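Night ferries could soon look very different. Flarkholm and battery maker Trandlow have teamed up on an electric hydrofoil, a passenger boat that lifts its hull clear of the water once it gets going, and the first numbers are a treat for anyone who loves fast, quiet machines!

The boat, named the Clalitz, is planned to carry 125 passengers at a cruising speed of 57 km/h. Because so little of it touches the sea at that pace, it should need far less power than a regular ferry and leave hardly any wake behind it. Trandlow is supplying a 940 kWh battery pack, split into 5 sealed units so that one can be swapped while the others stay in place.

"We've wanted to build this boat for years," said Meenakshi Solanki, lead designer at Flarkholm. "Flying over the waves with no engine roar is going to feel amazing."
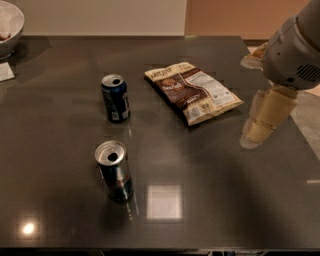 Transport & Mobility Desk

Sea trials are set to start in December, with a second, smaller model for lake routes already on the drawing board. Ticket prices and routes haven't been announced, but we can't wait to get on board.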